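Room Attendants and Drawer Preparation, Pellthorpe Guest Rooms
Location: Fordale, with some days in Grasumdale
Openings: 4
Hours: 30 per week, mornings and early afternoons
Start: April
Contact: Amado Cabrera, Housekeeping

About the work

Pellthorpe rents furnished rooms to people who stay for a few nights or for a few months. Many of them come to Fordale for a course or for a job at the hospital, and they often arrive late in the evening, when our front desk is already closed. They open the door with a code and find the room by themselves. For this reason the room has to speak for us. A guest who opens the drawer and finds clean slippers in closed packaging will feel that someone has thought of him.

We are now looking for room attendants who will clean the rooms and also fill the drawers with the small goods that guests receive. In the past these were two separate jobs, one done by the cleaning team and the other by our supply room on Rivas Street. Last year we prepared rooms for 4000 arrivals, and too many times the room was clean but the drawer was not ready, or the opposite. From April the same person will do both and will sign for the room at the end.

What you will do

Your day starts at 7:30 in the supply room, where you receive the list of rooms and fill your cart. You will be given the rooms of one floor, and as far as possible you will keep the same floor for the whole month. The order of the rooms is your own decision, except when a guest has asked for early arrival. Those rooms are marked on the list with a circle and they come first.

In each room you will:
- open the windows and take out the used linen and the trash
- clean the bathroom, the floor, the cabinet and all the surfaces which a guest touches with the hands
- empty the drawer fully, wipe it on the inside, on the front and in the finger slot, and let it dry while you make the bed
- check every packed item before it goes into the drawer
- place the items in the drawer following the room card
- write on the list what you used and what was missing

The finger slot we mention on purpose. It is the part of the drawer that all guests touch, and dust collects there. Please use the small brush from the cart and after that the damp cloth. The drawers have a glossy finish, so do not use the scouring side of the sponge on them. Scratches on this finish cannot be polished out, and in Grasumdale we had to change several fronts for this reason.

The packed items

Our standard set for a guest is one pair of white slippers in a clear bag and a printed pack with tissues. In long-stay rooms there are more things, and you will find them on the room card. We buy the goods from different suppliers, and some packages have all their text in Chinese. You do not need to read it. In the supply room there is a folder with a translation of each label, including the product number, and Mr. Cabrera keeps it up to date when a new delivery comes.

What we ask is that you look at each item with attention. A bag that is open, or torn at the side, does not go to a guest. The same is true for slippers with a mark on the fabric, even if the mark is small and the bag is closed. Put them in the gray box on the lower shelf of the cart and take a new pair. You will not be asked to pay for such items and you will not be criticized for finding many of them. We send them back to the supplier, and your note on the list is what we need in order to receive the credit.

Wrinkles in the plastic are normal. Please do not open a bag to make it flat.

How the drawer should look

The items lie flat on the bottom of the drawer and they do not lie on top of one another, with the exception of the two slippers inside their own bag, which come to us already stacked. The rest of the drawer stays free, so that the guest can use it for his own things. Loose ends of the plastic should be folded under, otherwise they catch when the drawer closes. After you have placed everything, close the drawer once and open it again. It takes one moment and you will hear immediately if something is rubbing.

We do not measure with a ruler, and a package that lies a little diagonal is not a mistake. A package that blocks the drawer is a mistake.

Who we are looking for

You do not need experience in a hotel. Among our present colleagues there is a former baker and a woman who raised four children before she came to us, and both learned the work well. We would like to meet you if you work calmly, if you notice small things, and if you tell us when something went wrong. You should be able to stand and walk during the shift, to kneel for cleaning the bathroom floor, and to push a full cart into the elevator.

English on a simple level is enough. The room cards have pictures for the most part, and in the team we speak also Spanish and Tagalog. I am myself not a native speaker of English, so nobody will correct your grammar here.

If you have an allergy to cleaning products or to latex, please mention it in your application. We have other gloves and we can exchange most of the products. It does not reduce your chances.

What we offer

- a contract with fixed hours, and a trial period of 3 months
- the same hourly pay during the trial period as after it
- work clothes and shoes, which we also wash (the clothes) or replace (the shoes)
- a paid break with a warm drink and something to eat
- the bus ticket between Fordale and Grasumdale on the days when you work there
- a plan of shifts that you receive two weeks before

On the first days you will go with an experienced colleague and you will not have your own list. Mark Anthony Mangubat is responsible for the training. He will show you the cart, the products and the drawers, and he will go with you through the rooms until you both agree that you can continue alone. For some people this is after a few days, for others it takes longer, and both are fine.

A few views of the packed goods and the drawers:

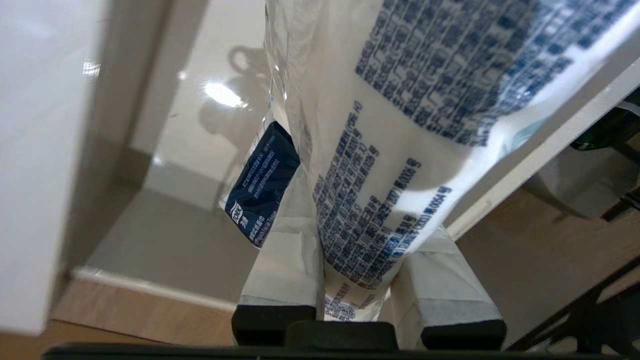

White paper-wrapped packs in clear plastic with blue print

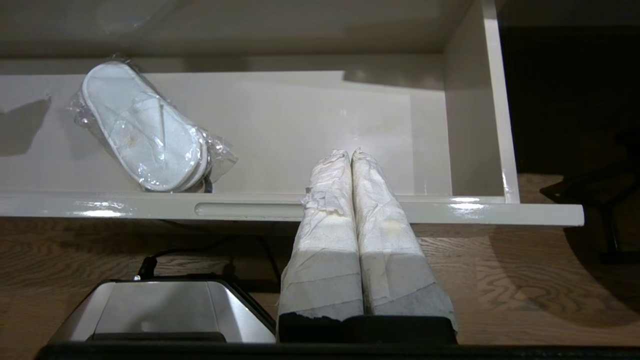
Slippers in their clear bag, left side of the drawer 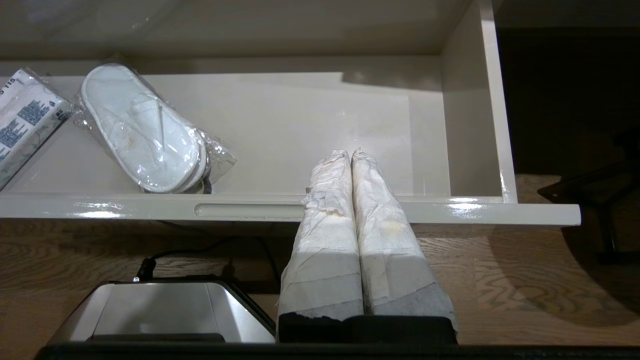
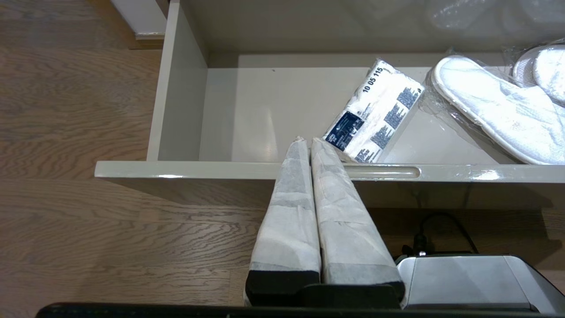
How to apply

Please send us a short letter, or an e-mail, in which you write who you are, what you have worked until now and from which day you could begin. A résumé is welcome but not required. A photograph of yourself is not needed and we ask you not to send it. You may also come in person to the supply room on Rivas Street between 2:00 and 4:00 in the afternoon, ring at the side door and ask for Amado Cabrera. If he is in the rooms at that moment, you can leave your name and telephone number on the sheet next to the door and he will call you back.

After we have read your letter we will invite you to a conversation and to a trial morning. The trial morning is paid. You will clean one room together with Mr. Mangubat and prepare its drawer, and you can ask him everything about the work, also the questions about pay and vacation that people sometimes do not like to ask in an interview. We do not expect that you are fast on this morning. Please wear closed shoes and, if you have long hair, bring something to tie it.

You will receive an answer from us in every case, also when it is negative. If you applied in an earlier year and it was not possible at that time, you are welcome to try again, and you only need to write that we already have your papers.

For applicants who prefer Grasumdale as their main place of work: at present we have no opening there for the full week, but we keep a list, and colleagues from Fordale are asked first when a position becomes free. Please write "Grasumdale" at the top of your letter.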